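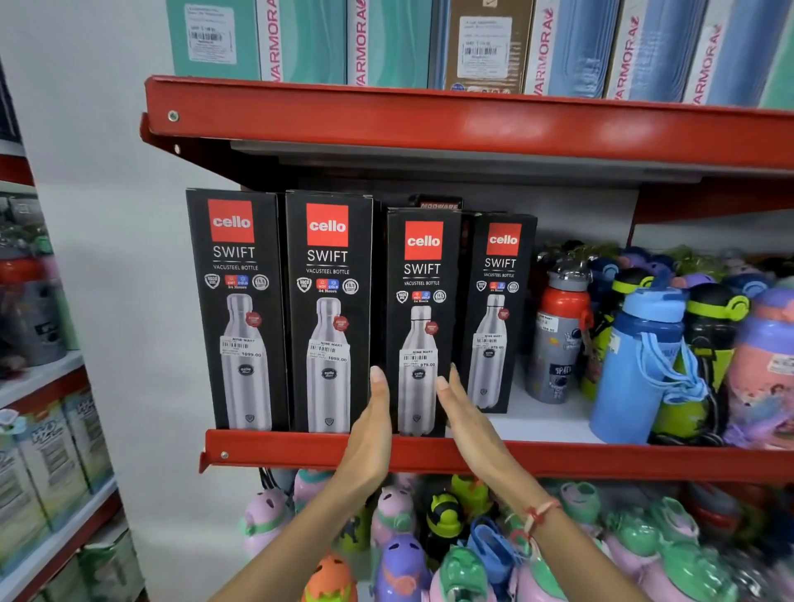 I needed a new water bottle before going back to work. The old one was a Basteo I'd had since uni, and the lid finally gave up in June. I kept it going with a rubber band and then with a bit of plumber's tape, and over the break I admitted it was leaking into my bag every single day. Steel was the plan from the start, so it was the Cello Swift boxes I stopped at. There were four in a row on the red shelf, two stickered at 1099 and two at 979, same name on all of them. The third one along, one of the cheaper pair, comes in a shorter box than the first two. The badge on the front says hot or cold for 24 hours, whichever one you pick.

I don't need 24 hours of anything. I leave the flat at seven and I'm home by six. What I want is tea that is still worth drinking at eleven and a lid that stays shut when the bag falls over on the train.

So I went for one of the 979s. The difference is 120 rupees, and the thing I care more about is whether it fits the side pocket of my backpack. The backpack is a Soomro and the pockets are mean. The old Basteo only went in if the main compartment was half empty, and if I had my lunch and a jumper in there I had to carry the bottle in my hand. A taller bottle was only going to make that worse.

The kids' bottles were right beside them and I spent longer looking at those than I should have. There was a grey and red one with SPACE on it, and a light blue one with a strap looped over it. I don't know why adult bottles don't come with a strap more often. I would use a strap. My niece starts school this year and I thought about getting her the space one, but she has firm views on colours and I'm not up to date with them. I'll ask first.

I washed the new one twice when I got home. Hot water and a spoon of bicarb, left for an hour, rinsed, then the same again. New steel bottles always have a bit of a smell to me and I'd rather get rid of it before the first tea goes in. I dry them upside down on the rack with the lid off. If you put the lid on while it's still damp inside, it smells like a vase by the next morning.

While I was at it I cleared out the bottle cupboard. It was overdue. I threw away two plastic ones with cloudy sides and a lid that matched nothing. The Ustik flask stays because it's the right size for soup, although the outside is pretty dented now. The Basteo has gone under the sink and I'll use it for watering the balcony pots, where a leak won't matter. There are two shelves in that cupboard and I can now see the back of both of them. The mugs have moved in there from the bench, so I have some room next to the kettle again.

First proper day with the bottle is tomorrow. I'll fill it with boiling water for 5 minutes, tip that out, then put the tea in. The milk goes in a separate jar in the work fridge.

Posted Mon 3 January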